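4. Plier et ranger les carrés Kokkonen

Lire cette section avant le premier pliage. Elle vaut pour les carrés Kokkonen livrés à l'unité et pour ceux du lot Fultusberg. Les housses Jetetti se plient autrement, voir section 6.

Remarque préalable. L'étiquette cousue promet un textile « qui se plie tout seul ». Nous n'avons jamais vu un tissu se plier tout seul, celui-là pas davantage. Comptez 2 minutes par pièce au début, un peu moins quand la main est prise. La notice d'origine de Gavater annonce dix secondes ; nous aimerions bien savoir sur quelle table.

4.1 Préparer le plan de travail

1. Choisir une table lisse, sans nappe. Sur une nappe, le carré accroche et les deux épaisseurs avancent ensemble.
2. Essuyer la table et la laisser sécher.
3. Vérifier que le carré est sec jusque dans l'ourlet. Un ourlet humide sent le renfermé au bout d'une semaine de placard, quoi qu'en dise la mention « séchage express ».

Attention : ne pas repasser à la vapeur avant le pliage. Le relief du tissage s'écrase et ne revient qu'au lavage suivant, et encore, pas toujours.

4.2 Étaler

4. Poser le carré à plat au milieu de la table, envers vers le haut.
5. Lisser du centre vers les bords avec le plat de la main. Ne pas tirer sur les lisières.
6. Chercher les plis qui partent en biais. Ils viennent presque toujours d'un coin mal posé : reprendre ce coin, le soulever un peu, le reposer. Frotter le pli lui-même ne sert pas à grand-chose.

Note : malgré son nom, le carré est un rectangle. Le modèle courant a été rebaptisé plusieurs fois sans que sa forme change. Repérer le grand côté avant de continuer, sinon la pile finale ne tiendra pas dans la boîte.

4.3 Plier

7. Pincer un coin du grand côté entre le pouce et l'index, sans attraper la table ni l'ourlet voisin.
8. Amener ce coin sur celui qui lui fait face, dans le sens de la largeur. Faire de même avec l'autre. À deux mains, les deux coins avancent ensemble et le bord reste droit.
9. Marquer le pli légèrement, une seule fois.
10. Replier en deux dans l'autre sens, puis encore une fois si la boîte est du petit format.

Attention : le fabricant recommande un pliage en trois. Nous l'avons essayé sur plus de 17 pièces et le tiers du milieu dépasse à chaque fois. Le pliage en deux est moins joli sur l'étagère, mais il se défait moins.
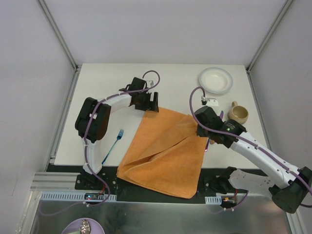
Remarque reçue de Fultusberg : le pliage en trois fonctionne très bien à condition de commencer par le petit côté, et il faudrait cesser d'en dire du mal dans chaque édition. Il paraît aussi que notre étape 9 est inutile, le tissu reprenant sa forme dès qu'on le lâche.

Nous avons recommencé par le petit côté. Le résultat est meilleur, il reste un bourrelet au milieu. Pour l'étape 9, chacun jugera ; un carré neuf garde mal la marque, un carré lavé plusieurs fois la garde assez bien.

4.4 Ranger

11. Empiler les carrés, tous les plis du même côté.
12. Glisser la pile dans la boîte, réf. 244, sans appuyer dessus pour fermer le couvercle. Si le couvercle résiste, retirer une pièce. La capacité imprimée sur le côté a sans doute été mesurée avec un tissu plus mince.
13. Ranger à l'abri du soleil. La teinte orange est donnée pour « inaltérable » ; par prudence, ne pas en faire l'expérience derrière une vitre.

Note : le sachet parfumé fourni avec le lot est facultatif. S'il est utilisé, le placer au fond de la boîte, jamais entre deux pièces. Il peut laisser une auréole grasse que le lavage à 40 degrés n'enlève pas.

Pour le détachage, passer à la section 5.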